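Speaker notes – "What a small shop learns from its returns shelf"
Keerthana Nair, Girkoden housewares meetup, 2025-07-25

Opening (keep short)

Thank Vasanthi for the introduction. Say my name again slowly, since the program has it misspelled.

I run the back office at Ramasamy, a housewares and gift shop with two locations. We sell dishes, storage, kitchen linens, and a few shelves of toys. I started at the register and moved to stock nine years later. Most of what I'm going to say comes from one notebook and one spreadsheet.

Ask for hands: who here writes down a reason when a customer brings something back? Wait for the hands. Last time I gave this talk it was under half the room.

Part 1 – How we used to do it

Refund the money, put the item in a bin behind the counter, deal with the bin on a slow afternoon. Anything that looked fine went back on the shelf. Anything that didn't went to clearance or the trash. The receipt said "return" and nothing else.

The trouble showed up in December. We had 477 returns over the year and could not say why for most of them. Zivon, our main supplier for storage and tableware, asked which lines were giving us problems. I had to guess. I guessed wall baskets, which was wrong.
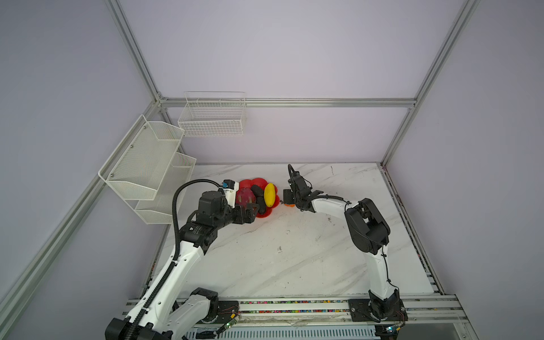 Vasanthi Thevar was managing the second store then. She put a spiral notebook next to the register and asked the staff to write one line per return. Item, reason in the customer's own words, initials. She didn't allow codes. Her view was that if you give people a list of codes they pick the first one, and I think she was right. Our old register had a "defective" button and it got pressed for everything.

Read two or three lines from the notebook. Good ones:
"Didn't fit the drawer."
"Daughter already had it."
"Color was different at home."

Pause after the last one. It came up more than anything else in tableware.

Part 2 – What the notebook said

Very few things were broken. Fit was the big one for storage. People measured the wall or the shelf and forgot to measure what was going inside. We now print inside measurements on the shelf tag next to the outside ones. It took an afternoon with a tape measure and the label printer.

For tableware it was color. Our old display lights were warm and people's kitchens were not. We moved the bright dishes to the front table by the window. Reds and pinks still come back more than whites and blues, but less than they did.
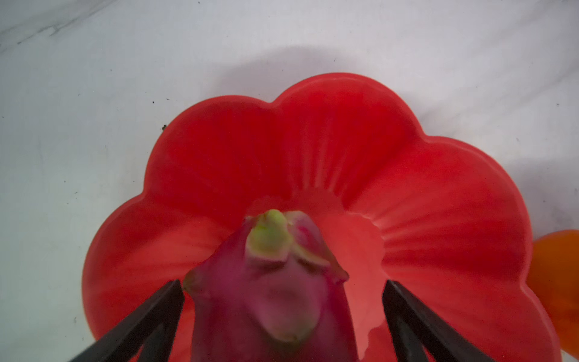 Reading time: 7 minutes

Gifts are their own category. A gift return tells you about the giver's guess and very little about the product, so keep those lines on a separate page. If you mix them in, December will ruin your numbers. It ruined mine the first year and I reordered badly in the spring.

Part 3 – What we changed

Slide with the 4 changes. Don't read it out, people can read.

Talk about the return window instead. We went from seven days to 14. I expected more returns and got nearly the same number, with fewer arguments at the counter. Somebody will ask if we lost money on it. We didn't track staff time, so I can't give a clean answer – say so.

Mention Rornine here. That's the spreadsheet template I built from the notebook. One tab per supplier, one row per return. It is plain and it's free to copy. The link is on the handout. Don't demo it live, the wifi in this room is poor.

If time is short, skip to the supplier story. We sent Zivon a page of customer comments about one drawer tray. Their rep called back the same week and asked for the rest of the notebook. The tray now comes in a second width.

Questions

Likely ones:
Do staff really write it down? Mostly. Saturdays are thin.
What about online orders? We put a card in the box. Few come back filled in.
Do you show customers the notebook? No, but they see us writing, and some of them slow down and tell us more.

Leave the handouts by the coffee. Collect the clicker.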